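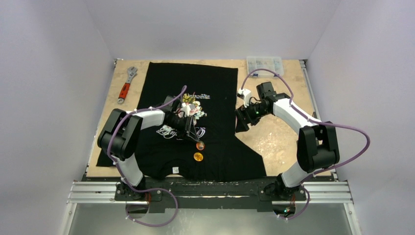
叠T恤这件事我前前后后学了三遍，第一遍跟我妈，第二遍跟网上的视频，第三遍是自己瞎琢磨，现在用的就是第三遍的叠法。先说铺平，我的习惯是领口朝自己、下摆朝外，黑T恤尤其要这样放，因为黑布上的褶子不好认，领口里那块白色小标签反而一眼就能看到，拿它当中线特别方便。袖子先别急着管，像右边那只，有一部分折在底下或者扯歪了，衣服的轮廓就缺了一个角，这种时候直接往下叠，叠出来肯定一边厚一边薄。把手伸进去，捏住袖口往外一拉，再用手掌从肩膀往袖口抹一下就好。

上次发换季整理那篇，底下好几个人问我抽屉里那一排衣服是怎么立住的，今天就专门写这个。需要的东西很少：一张比衣服大一点的桌面（床也行，但床太软，我每次在床上叠都要返工），还有你的两只手。叠衣板我也买过，Tokement的，用了一个月就收到柜顶去了，尺寸对我来说偏大，叠完塞不进抽屉。家里抽屉深的朋友倒是可以试试。

第一步，正面朝上还是朝下？
看你有没有印花。纯色的随便。胸前有图案的，我会先正面朝上铺一次，看看图案歪没歪、有没有起皮，然后捏着两个肩膀整件翻过去，背面朝上再开始叠。这样叠好以后图案在外面，拉开抽屉就知道是哪一件，早上找衣服能省好多事！如果是胶印比较厚的那种，我会在图案上垫一张薄纸再对折，夏天抽屉里闷，两块胶面贴在一起容易粘。

第二步，抹平
从中间往两边抹，别从一头推到另一头，那样只会把褶子赶到下摆去堆着。下摆那一圈最容易卷边，用指甲顺着车线刮一遍。刚从烘干机里拿出来还带点热气的时候最好抹，等凉透了就只能靠喷壶了。我用的是Sandham的小喷壶，雾很细，喷两下，等它干了再叠，千万别潮着收进去，我有一件白的就是这么捂出黄点的，心疼死。

第三步，折两边
以领口边缘为准，从肩膀中间往下找一条竖线，把一侧连袖子一起折进来。袖子会超出去一截，再往回折，让袖口和刚才那条折边对齐。另一侧照做。这时候应该是一个长条，上下差不多一样宽。如果下面比上面宽，就把下摆那两个角再往里收一点，收完用手掌压一下。

宽度怎么定呢？量一下你的抽屉。我家的隔板之间是17厘米，所以长条就折得比这个再窄一指，塞进去松紧刚好。我朋友Min-kyu Seo家用的是Rainer的收纳盒，比我的宽，他就只把袖子折进去，身子几乎不动，也立得很稳。

第四步，往上叠
下摆往领口方向折，停在离领口还有两指的地方，别折到头。为什么留两指？领口那里有罗纹，本来就厚，再压一层上去，叠好就是个鼓鼓的小枕头，站不住的。留出来的这点正好把厚度分开。接着再对折一次，或者分三折，看布料厚薄。薄的棉T恤我分三折，厚的对折就行。

叠完立在桌上，松手。能自己站住就算成功！倒了也别灰心，多半是里面哪一层没压实，打开最后一折，把空气按出来再来一次。

关于小朋友的衣服
尺寸小，袖子短，第三步可以省掉往回折的那一下。我外甥女的T恤我都是直接卷的，从下摆卷到领口，像寿司一样码在盒子里，她自己拿也不会弄乱一整排。

几个大家常问的：

长袖怎么办？身子的叠法一样，袖子折进来以后顺着竖线往下放，不要横着叠来叠去，不然中间会鼓一坨。

要不要熨？我不熨（懒），棉T恤晾的时候抖几下，拉一拉肩线，基本就够穿了。要出门见人的那几件另外挂着。

叠好的衣服会有折痕吗？会有一点，穿上身走两步就没了。如果抽屉塞得太满，折痕就会很深，所以我一般留出一个拳头的空，拿的时候手也好伸进去。

深色和浅色要分开放吗？新买的黑T恤我会单独放，洗过几次再跟别的混在一起，掉色这种事吃过一次亏就记住了。

下一篇想写牛仔裤和卫衣，卫衣那个帽子我到现在还没找到特别满意的叠法，有好办法的请在评论里教教我。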